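Setting the table, slowly: an interview with Noémie Joly of Brumis

Brumis sells one thing at present, a set-up service for two-armed table robots. A customer sends in the crockery they use, the firm records the handling work on its own bench, and a few weeks later the customer gets back a trained program with the recordings behind it. Noémie Joly runs the bench. We spoke in October, over most of an afternoon, while her colleague Jeferson Furtado carried on working behind her.

She came to the job from catering supply. "I sold plates to hotels," she said. "I knew what chips and what slides. I didn't know anything about arms."

The service came out of a request from Drokirden, a small canteen operator that wanted to know whether a machine could sort and lay out mixed tableware. Mixed was the difficulty. Drokirden had bought its bowls and cups over many years and few of them matched. Joly's first answer was no. Her second, after a month with Furtado and a box of the canteen's oldest stock, was that it could be done if someone was willing to record each kind of piece many times over.

"People send us a photo of one plate and ask for a price," she said. "I write back and ask for the lot. If they've got a cup with a thick lip and a cup with a thin lip, I want both. The fingers close differently on them."
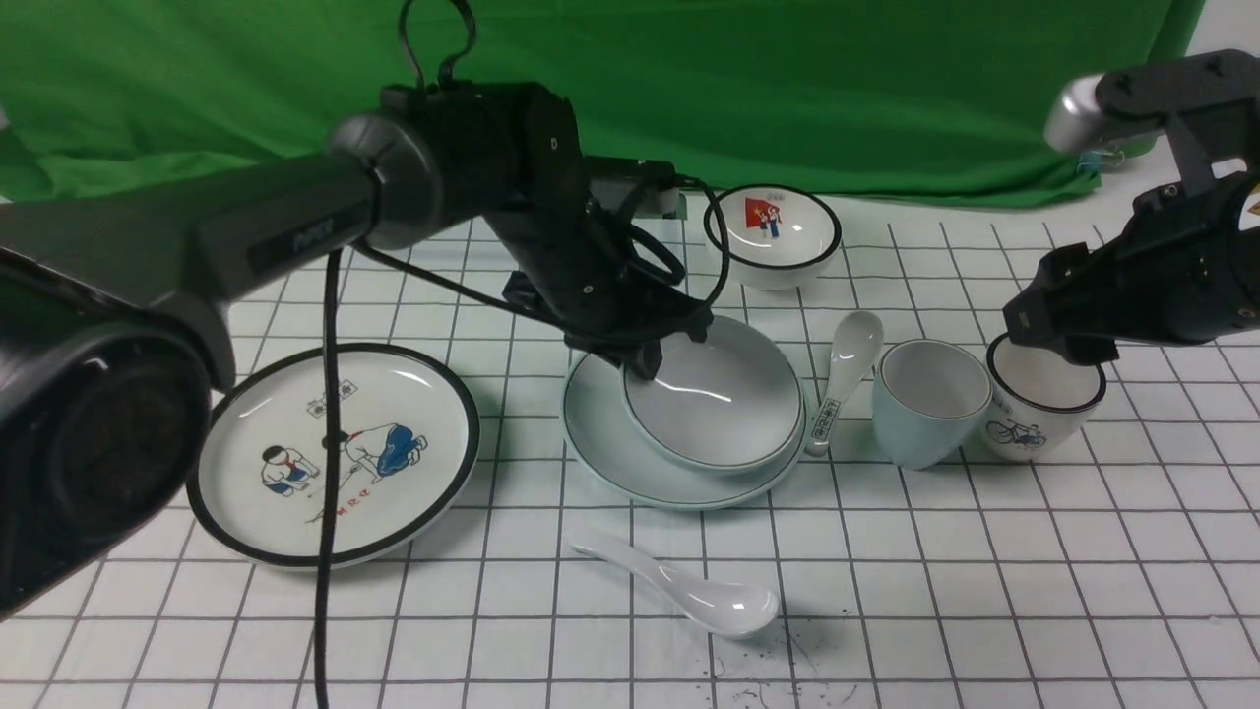 A basic order covers 50 recorded runs for each task. A task might be putting a bowl on a saucer, or moving a cup by its rim, or picking a spoon up off a flat surface. Joly said most customers start with three tasks and come back for more. The largest job so far, for a firm called Prosell, came to 906 runs, and she doesn't want another that size until she has a second bench.

I asked which pieces cause trouble.

"Spoons," she said. "Ceramic soup spoons, the short kind. They sit low and there isn't much to get hold of. A bowl has a rim, you can come down over it. With a spoon you're nearly touching the table before you've got anything."

Furtado, who had been listening, put it more strongly. "I'd charge double for spoons," he said. Joly said they had talked about that and decided against it.

The grid on the table is a plain one, and she was firm that customers shouldn't read too much into it. It helps the person setting out the pieces between runs. The green cloth goes up for every job, so that recordings made months apart have the same background.

Not all of the feedback has been good. Krystyna Bednarek, who bought the service for a tea room, told me separately that the program handled her saucers well but was slow, and that the written guide assumed she knew words she didn't. Joly accepted both points. "The guide was written by us for us," she said. "Everaldo Rangel is redoing it. He's got as far as the chapter on grippers." On speed she was less ready to give way. The arms can be run faster, she said, and she would sooner a customer did that on their own crockery than on hers. 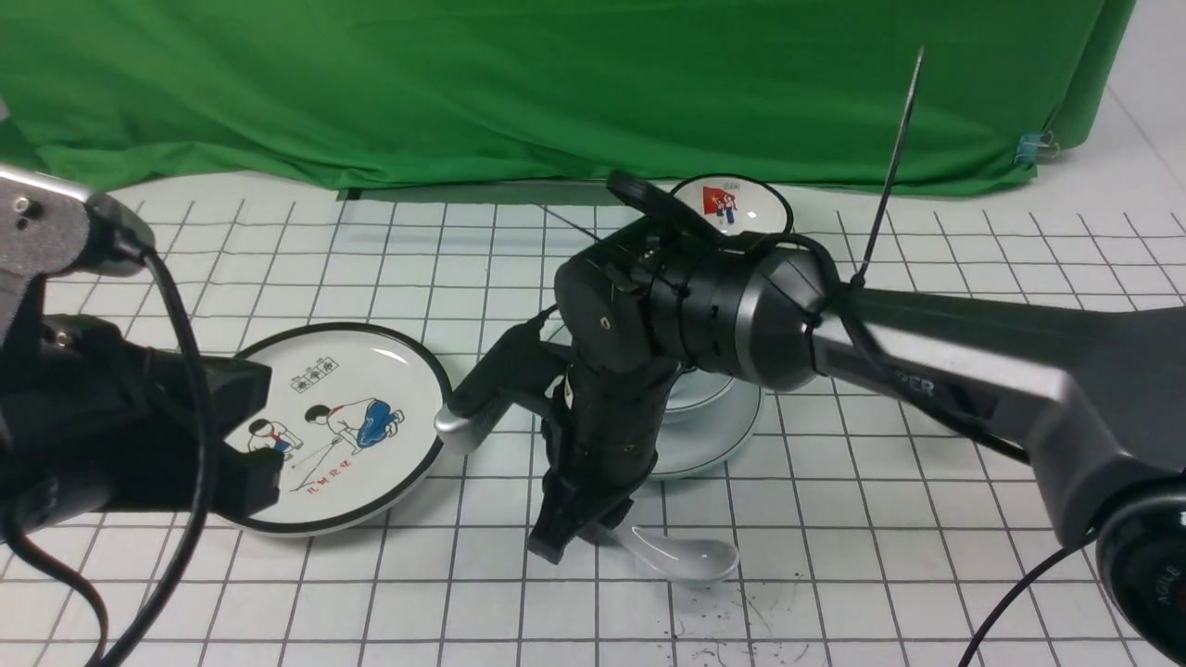
The two arms over the bench, with a ceramic spoon in front of the gripper.

Prices are given on request, which I said was annoying, and Joly agreed that it was. The cost depends on the number of pieces and on whether the customer wants the raw recordings as well as the program. Without the recordings it is cheaper, but she advises against it. If a cup is dropped from the range and another comes in, the old runs can be used again and only the new cup has to be recorded.

Breakages during recording are paid for by Brumis. She keeps a shelf of spares and asks for 2 extra of anything thin.

There is a waiting list of about 3 months. The next job on it is from Hứa, a restaurant supplier, and the boxes had already come. Furtado had opened one before I arrived. It was mostly spoons.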